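Ticket 227: Clear toy bags, top does not stay open
Product: Pallby storage bag, clear
Opened by: Orestis Papadakis
Status: waiting for customer

Good morning. We bought 40 of your clear bags for the soft toys in our play centre in Idton. The toys are stored by family, bears together, small animals together, and the bag must be transparent so that the children can find their toy.

The problem is the opening. When the bag comes out of the packet it is folded flat, and the two sides stick to each other. If I put a big toy first, the upper part falls inwards and the next toy pushes it down.

What I tried already:
- Left the bags unfolded over one night. Small improvement.
- Turned the top outwards by a finger's width. It opened well, but afterwards it did not close properly.
- Put the big bear first, at the bottom, and held the rim at the left while the small toy goes in. This is the best until now, but it is slow for one person.

I attach a photo with the brown bear inside and the orange toy at the rim.

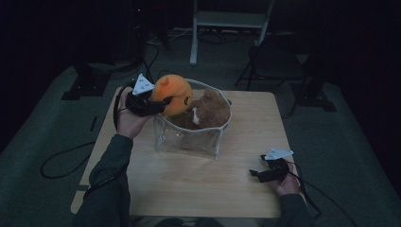
Theodorakopoulos: Thank you for the clear list. Please try filling from the corners, small toys first, and keep the bear for the middle. The corners then hold the sides apart. Is the packet marked 80 or 500? The 80 is a thinner film and we can exchange it.

Papadakis: It is marked 80. I will try the corners this afternoon and write again.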